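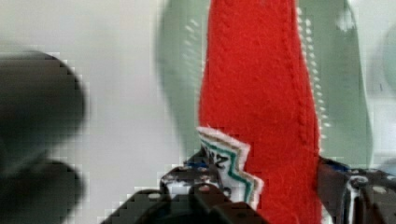 Felt stocking shrinking in the wash?? (9 replies, page 1 of 3)

dando_86
Got a red felt stocking from the thrift store, smells like an attic. Can I machine wash or will it shrink to nothing. Need it by tonight, kids are asking

mossypockets
Cold, gentle, mesh bag. Did 7 of them last winter, all fine.

Otum
Disagree. Wool felt shrinks even cold if it gets knocked around. Hand wash in the sink, tiny bit of soap, dont wring. Roll it in a towel.

mossypockets
most store felt is polyester tho. Mine never moved an inch

Otum
Most isn't all. Check the tag before you risk it

dando_86
tag on mine tells me zip about the fabric. Burn test?

Otum
Snip a thread from inside the seam. Wool smells like burnt hair, poly melts to a bead. Over the sink please

hemline900
Or skip the water — red bleeds. Ruined a white cuff that way. Baking soda in a bag overnight, shake it out, done.

mossypockets
Overnight doesnt help if they need it tonight lol

dando_86
ok melted, so poly. Going in cold with a color catcher. Wil report back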